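4. The open day at Kemcombe

The cell was shown to visitors on March 5, 2020, at the Kemcombe workshop, as the closing part of the Tustby project. Figure 1 gives a view of the bench during the drive stage.

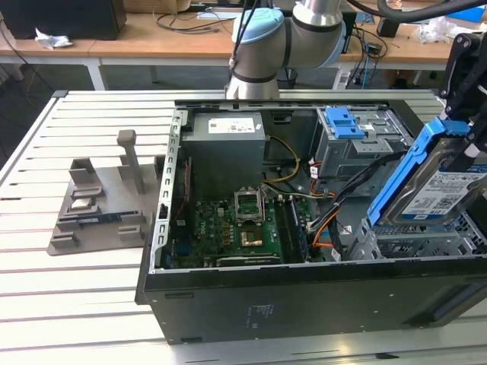
Figure 1. Drive stage at the Kemcombe bench. The gripper at right holds the hard disk in its blue caddy; second arm over the back edge of the case. Fixture tray at left.

4.1 Set-up and running order

The task was the one described in Section 3: a used desktop computer, laid on its side with the cover off, taken apart by two arms. Same bench as in the February trials, same slatted table. The tower was a Dell, a make we had plenty of from the Hodton recycling centre. No changes to the control software were made in the week before the visit, apart from a slower top speed for both arms, which the site safety officer asked for and which we kept afterwards.

Visitors came in small groups. Each group got a short talk, then one run of the drive stage, then questions while the case was reset by hand. We had planned to show memory removal as well. Dropped after the second group, as the talk was running long and people at the back could not hear it over the compressor. In hindsight the talk should of been given in the corridor.

Drive removal was picked for the demonstration on practical grounds. The caddy is plastic, it has a clear shape, and the colour stands out well against the metal bay, so that a person standing behind the barrier can follow what is being moved. A memory module is small and thin. From two metres away most people see only an arm going down and coming up again. The processor is worse still: the bracket has to be opened first and the part itself is hardly visible at that distance.

4.2 What was recorded

Arm positions, gripping force and the start and end of each step were logged in the usual way. We also kept written notes of what visitors asked, taken by Sun-ja Tak, who stood with the groups and not with the operators. These notes are the main source for 4.3. They are not a survey. People were not asked to fill anything in, and those who said nothing are not in the notes at all.

The runs on the day are left out of the success rates in Section 5. The operator stopped the arms several times to answer a question, and on one run the case was nudged on the table while being reset, so the timings are of little use. Including them would muddle things.

4.3 Questions from visitors

Most questions were about cables. Inside a used case the cables lie where the last person left them, and the visitors from the repair trade saw this at once as the hard part. We agree. The planner treats loose cables as an area to keep out of, and takes a longer path if one crosses the bay. It does not try to move them. One visitor asked why the arm could not simply push the bundle aside with the back of the gripper, as he would with his hand. A fair point and we had no good answer; it has been added to the list in Section 6.

A second set of questions was about damage. Does the gripper mark the caddy, does the drive get a knock on the way out. Gripping force was set low throughout and the lift is slow, but we did not test the drives afterwards for this study and can't claim anything about there condition.

Third, cost. Several people wanted a price per machine taken apart. We did not give one. The cell is a research set-up, run by staff who know it, and any figure from it would mislead.

4.4 Remarks

Two things we would do differently. First, a screen showing the planned path, placed where visitors can see it. Long pauses before a movement were taken for faults, when the planner was only working. Second, a spare case, ready opened, for people to handle. Those who had never looked inside a computer found it difficult to judge what was easy and what was not.

The fixture tray also drew comment. It was printed in-house for the earlier trials and only meant to last a few weeks. Drawings will be put with the other project files.

Comments (3)

Wi
Was at this, second group I think. Couldn't hear a word of the talk but the drive bit was good to watch. Is the memory stage written up anywhere?

benchtop_reader
4.3, the cable question. We have the same trouble with old towers at our place, the front panel leads are the worst. Would like to see Section 6 expanded on this.

Hodton reuse
"there condition" should be "their condition". Will the tray drawings work for smaller cases as well?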